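Bravlow Toy Library: play kitchen refresh
Progress report to the Varilton Community Fund, July
Prepared by Heather Hapeta

We're well into the play kitchen part of the grant and I'm so pleased with how it's coming along! When we applied, the old kitchen corner was one tired bench and a bag of mismatched cups. The new unit has a proper stovetop with black burner grates and three control knobs, set into a light wooden countertop, and there's a sink behind it and a white tiled splashback at the side.

The unit came from Clusen and went together in 4 hours, including a very long lunch. Of the $500 set aside for this stage, we have $100 left, which we'd like to put towards play food.
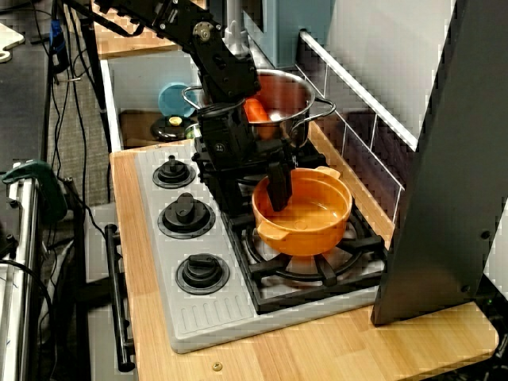 Our first thought was to buy one big boxed set of cookware. After talking to parents at the Monday session we went for fewer, sturdier pieces and chose them one by one from Gazi's catalogue. The orange pot is my favourite. It has two little side handles and a lovely bright colour, and it sits nicely on the front burner. The stainless steel pot is the grown-up looking one, with looped metal handles and plenty of room for a carrot (soup is going to be popular, I can feel it).

We've also settled on a home for everything. Pots stay on the stove, food goes in the tub on the shelf, and members can borrow the food separately for up to five weeks at a time.
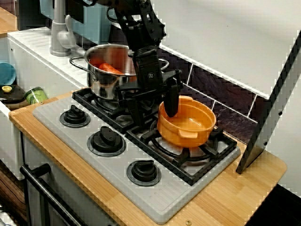

STILL TO DO

Catalogue labels for the cookware and a laminated contents card for the play food tub.

More vegetables. One carrot won't go far between hungry cooks, and we'd love some eggplants and capsicums to go with it.

A low stool so the smaller ones can reach the sink.

I'll send the receipts through with the next report, along with the borrowing numbers.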